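**Re: chores a cheap arm can do today** (12/3/18)

**gusutow_bench**
Claim from the other thread was that a hobby arm can clear a table. I disagree. Rigid items with a known pose, yes. Soft items, no. Hae-won Ok logged 344 grasps on mixed kitchen stuff in September and the failures were nearly all cloth, sponge and cotton.

**skamel**
Then the gripper is wrong. Change the fingers before you blame the category.

**gusutow_bench**
Fingers were changed 3 times. Current test is one soft item and one hard one on a black board, arm at the back, camera on the arm. Task is cotton into mug.

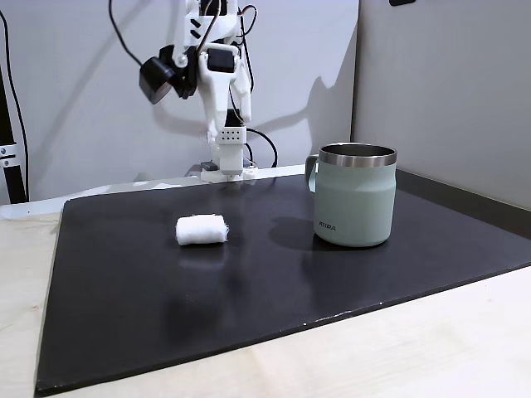
*Cotton roll and KIIRA mug on the board.*

**yoo_344**
Black board is a generous choice. White cotton on black is an easy segmentation. Try it on a pale wood tabletop and post the numbers.

**gusutow_bench**
Fair. The mug is harder for me anyway - polished rim, dark reflective inside. Depth gets noisy there.

**Eun-ji Ahn**
We run a packing line at Gredosach. A part has to go in the box 1,000 times before anyone signs off. By that standard no home arm does chores. By the standard of "did it once on a bench," they all do. Pick one.

**skamel**
Shop-floor standard is silly for a kitchen. I drop things too. 9 out of 10 would be fine by me.

**Eun-ji Ahn**
Not if the tenth is the mug.

**yoo_344**
Can you rerun with the handle turned away from the cotton? Same lighting, please.

**gusutow_bench**
Will do. Log goes in this thread.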